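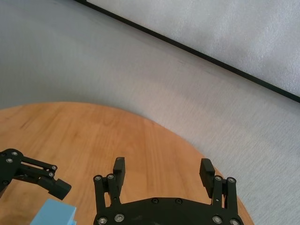 Small tips from our after-school robot club, mostly learned with a screwdriver in one hand and a snack in the other. We do our bench work at home tables and in one borrowed classroom, so nearly all of this works with ordinary household stuff. Take what's useful!

## Pick the right table

A round wooden table is lovely to work at with two arms. There are no corners to bump, and everybody can get a chair in. The grain helps too: if the grain is straight, line up your blocks with it and you get a free guide for "square to the table" without sticking anything down.

Do put something under the clamps. Two squares of old yoga mat per clamp saved the finish on ours. Cork coasters also work, but they crumble after a month or so and then you're picking cork out of everything.

Wipe the top with a barely damp cloth before a session and dry it straight away. Skip the furniture polish. We polished once before a practice run for the Joterberg meet and the blocks skated around like pucks – great fun, terrible scores.

## Blocks that behave

Plain, light-colored blocks are our favorite practice pieces. Pale blue stands out nicely on warm wood, and that matters if you're steering by a camera picture on a laptop. Yellow disappears on us under the kitchen lights.

- Wash plastic blocks in warm water with a drop of dish soap. Snack fingers leave a film.
- Sand the sharp edges of homemade wooden ones with 200 grit, just a few strokes.
- Keep a spare of each size in the lid of the tool box, where people will look for it.

## Fingertip pads

Pads get shiny, and shiny pads drop things. Rub them with a clean pencil eraser, brush off the bits, and try again before you buy new ones. If that doesn't do it, a strip of shelf liner cut to size and held with double-sided tape will get you through an evening.

Always start a run with the fingers wide open. It's such a simple habit and it has cured more of our missed grabs than any amount of clever code!

## Screws, screws, screws

Gripper screws work their way out. Check them at the start, snug them by hand in a crosswise order, and stop when they stop. A dot of nail polish across the screw head and the plate shows you at a glance if one has turned (pick a bright color on black parts).

A muffin tin makes the best sorting tray going. Over carpet, spread a flat bedsheet under the table before anything comes apart. When a screw does get away, stretch a nylon stocking over the vacuum hose and go slowly along the baseboard, where they love to end up.

## Two arms at one table

Give each arm its own half and a shared patch in the middle. We mark ours with painter's tape and peel it off the same evening so it doesn't leave gum behind. One arm moves into the patch, the other waits. Run the whole thing at slow speed first, with a hand near the stop button.

The Sandhu course sheets have a nice handover drill: one arm sets the block down, backs off, and only then does the second come in. Our youngest team ran it 298 times before the spring meet and still asks to do it.

## Packing up

Power off, arms folded, cables in loose loops with a hair tie around each. Blocks go in the zip bag, tape goes in the trash, chairs go back. Then shake the bedsheet over a baking tray and see what turns up.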